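スクルケック絵付け会(Skurkeck)

スクルケック絵付け会は、オーネスビーの町で毎年四月に開かれている陶芸と絵付けの展覧会です。私はもう何度も通っているので、ちょっとひいき目で書きますね!

始めたのは陶芸家のアルジュベタ・マリーで、最初の会場はロサノ通りの空き店舗でした。出品者はたったの4人。それが前回は68人、作品は78点まで増えたんだから、うれしいじゃないですか。

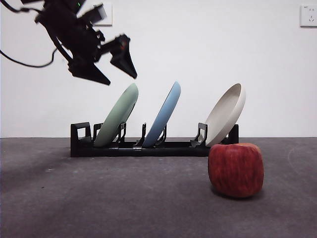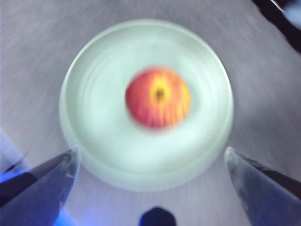
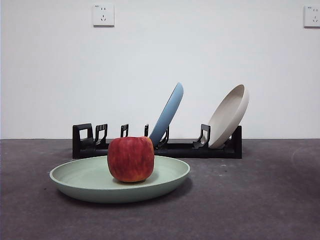

皿立ての皿(1枚目)と、皿にのせたりんご(2・3枚目)

名物は「ドルンディク」と呼ばれる部門で、使える釉薬は4色まで。これが意外に難しくて、私も一度出してみたら、青がすっかり灰色に沈んでしまいました(それでも飾ってもらえたけど)。審査はなく、来場者が気に入った作品の横に小さな紙片を置いていくしくみです。

木曜は夜も開いていて、作家さんと立ち話をするならこの時間がおすすめ。マリーさんはたいてい入口近くの椅子にいて、土の話を始めると長いです。図録は手刷りなので、欲しい人は早めにどうぞ。

シェア 68 コメント 4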